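Pondville Supper Club: progress report to the Ruddock Fund, April

Dear Gwenllian, 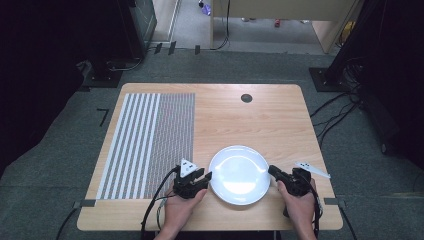 I promised you something fuller than the two paragraphs I sent in the winter, so please put the kettle on before you start. The grant is now a little past its halfway point, and we have a good deal to tell you, most of it cheerful and one part of it less so.

You will remember that we asked for help with a weekly supper for people in Pondville who mostly eat alone. We had in mind older people, and they have certainly come, but we also see a fair number of younger men from the flats on Terer Road, two new mothers who met over the crumble and now arrive as a pair, and a retired bus driver who walks over the hill whatever the weather. Up to the end of last month we had served 1,670 meals. Our target for the whole year was lower than that, and I would like to say we planned it so, but I think we simply underestimated how much people wanted to sit down with somebody.

Food and cooking

Marit Vik has run the kitchen from the start. She came to us from school catering and is not at all alarmed by numbers. A typical evening is now 70 covers, in two sittings, with soup, a main course and a pudding. She has kept the cost of ingredients below what we put in the budget, chiefly by buying root vegetables by the sack from the farm at Falus and by being very firm with me about cheese. The fish pie is the dish people ask for most. The lentil bake was tried twice and has been quietly retired.

We had hoped to have a vegan main course every week by now. We manage it most weeks, though I admit it is sometimes the soup again with more in it. Marit has a list of new dishes to try over the summer, when the evenings are a bit quieter and she has room to experiment.

Getting people there

Transport has been the difficult part. The community minibus we had counted on was off the road for seven weeks with a gearbox fault, and during that time we leaned on lifts from neighbours and on the taxi firm in the village, who were kind about their prices but could not do it for nothing. We overspent on this line by £1,000. I have talked it through with Idris Nicholas, who keeps our books, and we would like to cover it from the underspend on ingredients. Could you let us know if you are content with that, or whether you need a formal request? The minibus is back now and running well, touch wood.

A few of our regulars stopped coming while it was away and we have been ringing round to coax them back. Most have returned. Two have moved in with family, and one lady told me very politely that she had got into a serial on the television and would see us when it finished.

The cooking sessions

The afternoon sessions began in the new year, later than the plan said, as we were waiting for the second oven to be fitted. Onni Heiskanen leads them. The idea is that people learn to cook properly for one: how to halve a recipe, what freezes well, what to do with the rest of the cabbage. He starts everybody on an omelette and works up from there, and by the last session they are making a small stew and a batch of flatbreads to take home. Eleven people would be too many for our kitchen, so we keep the groups small, and there is a waiting list for the next round.

I sat in on one in the spring and came away rather moved. A gentleman who had been widowed the year before made his first white sauce. It had lumps in it, and he ate every bit.

What comes next

Efa Harries has begun asking our guests what they would change, by means of a short chat over pudding, as the paper forms were coming back mostly with gravy on them. So far the requests are for less noise in the second sitting, softer chairs, and more custard. We can do something about the noise, with some felt pads and a curtain across the far end of the hall. The custard has already been increased.

For the remaining months we mean to keep the suppers at their present size, run two more rounds of cooking sessions, and look for a second driver so that we are not caught out again. Idris is sending the full accounts separately, with the receipts in order.

Do come and eat with us if you are ever over this way. Supper is at six, and Marit would be glad to know beforehand if there is anything you can't have.

With warm thanks from all of us at the Supper Club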